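Laundry drop-off FAQ
Zerncombe Wash & Fold, updated July 1, 2021

Same questions every week so putting them all in one place. If yours isn't in here, call the shop or ask at the counter.

When can I drop off?
From 7 in the morning, every day but Sunday. Last drop-off for next day pickup is noon. After noon it goes on the following day's pile, sorry.

Do I need an appointment?
No. Just walk in. Big loads (bedding for a whole rental house, team kits) please call first.

How do you charge?
By weight, dry, on the counter scale. You see the number before you leave. Minimum is 9 pounds. Under that you still pay for 9, so a lot of people save up two weeks' worth.

Do you mix my stuff with other peoples?
Never. One customer, one machine. Big orders get split over two or three machines but still only yours in there.

Do I have to sort it?
Nice if you do, lights in one bag and darks in another. If you don't we will. New jeans, tell us, they bleed.

What detergent?
Unscented unless you ask. You can bring your own, put your name on the bottle. No softener on towels or sports gear.

Something came back with a stain still in it
Bring it back within 7 days, unwashed, and we'll treat it again free. Do not put it in a hot dryer at home first. Old grease and hair dye we can't promise anything.

What about wool, silk, anything dry clean only?
Goes out to the cleaners on Hoarau Street, allow a full week. Price is theirs, we don't add to it. Keep it in a seperate bag or it will get washed with the rest.

Can you pick up from my house?
Yes, inside town and out as far as the Telau bridge. Evening rounds only. Leave the bag somewhere dry and text us where it is. Past the bridge, not right now, maybe next year.

I'm missing a sock / shirt / whatever
Check the bag again first, then inside the fitted sheet. Really, inside the fitted sheet. Then call us with the ticket number.
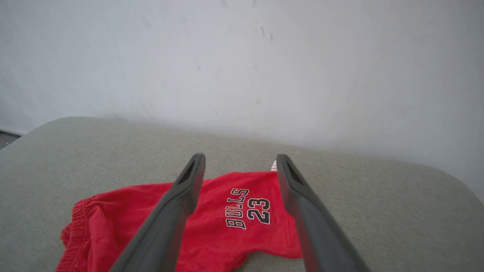

Still nothing, we go through the found shelf. Ask for Zsófia Erdős, she keeps the list. Things stay on the shelf until the end of the following month, so whatever turned up in May went to the charity box last night.

Do you do shoes?
Canvas sneakers, yes, laces out. Leather, no.

Pet blankets?
Yes but shake them out first. They go in the Nidier, the big machine at the back, and there's a small extra charge for cleaning the filter.

How do I pay?
Cash or card at pickup. Regulars can run a monthly tab up to $200, ask at the counter.

Can somebody else collect for me?
Fine, as long as they have the ticket. No ticket, we'll call you before handing anythng over.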